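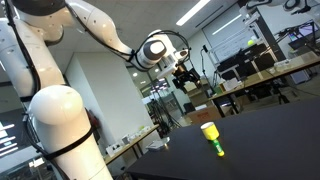
Findale wanted to know, in the message I've copied further down, whether glue sticks really keep better standing up, and whether dark tabletops are a nuisance for paper work. I've been meaning to sit down and answer properly, so here goes, with my apologies for the length. I never did learn to write a short letter.

List: hurnlow-papercraft
Date: Jun 25, 2025
Subject: Re: glue sticks, dark tables, and where it all goes afterward

Hello everyone,

First, the quoted bit, so the newer folks can follow along:

> We moved to our new place in Findale last August and
> the tables that came with it are all black. They wipe
> down nicely but I keep losing the scissors on them!
> Does anybody put something light underneath? Also, do
> you store your glue sticks upright or lying down? Ours
> went in a drawer all jumbled together and half of them
> had loose caps by spring. It seems like such a waste.
> Last question, promise: what do you do with the boxes
> when you've unpacked? We can't seem to throw them out.

Oh, the drawer. We had that same drawer at Hurnlow for years, and every spring I'd pull it open and find a cap rolling around in the back and some poor dried-up stick that had been gluing itself to the ruler. We stand them up now, cap on top, and I'm a believer. I couldn't swear that the glue inside knows the difference (maybe somebody on the list can tell us), but when they're upright you can see right away which cap is sitting crooked, and you give it a push as you walk by.

As for the color, I love a bright cap. The yellow one at the top of this message has a green label, and against a black table you'd find it from the doorway. A gray or black cap on a dark table is another story, and I've patted my way across plenty of tabletops like a person hunting for eyeglasses. If you're ordering new ones, go for the loudest color they've got. We had a batch from Wuyts with clear caps a while back, and those just vanished.

Our own work table is light wood and 66 inches long, and it has the opposite trouble, in that white paper scraps disappear on it and you find them later on your elbows. So you may come to like the black! White scraps show up beautifully on it, and cleanup goes quicker than you'd think. For the scissors, try a flat white tray near one corner and make it a house rule that anything with a blade goes back in it. A tray beats a tablecloth by a mile. We tried a cream oilcloth and it crept toward the floor all afternoon, taking the pencils with it.

Please do test a little glue on the underside of one of your tables before a big session. Ours washes off with warm water and a rag, but I don't know what finish you have over there.

Now, cardboard boxes. I'm the wrong one to ask, as I have never met a box I didn't think would come in handy. We keep 2 good ones under the table for scrap paper, and everything else gets flattened the same day or it's still there at Christmas. One for whites and creams, one for colors. The Meleo cards alone left us with over 587 offcuts, and every last one of them went into the color box and has been turning up on birthday cards ever since.

If anyone has found a decent way to revive a stick that has gone crumbly on top, please write in. I slice the dry part off with a butter knife and carry on, but it always feels like I'm throwing away the best bit.

Warm wishes to all of you in Findale, and I hope the scissors turn up,

Hurnlow supply cupboard

--
hurnlow-papercraft digest, issue 221
To post, reply to this message. Please trim the quoted text.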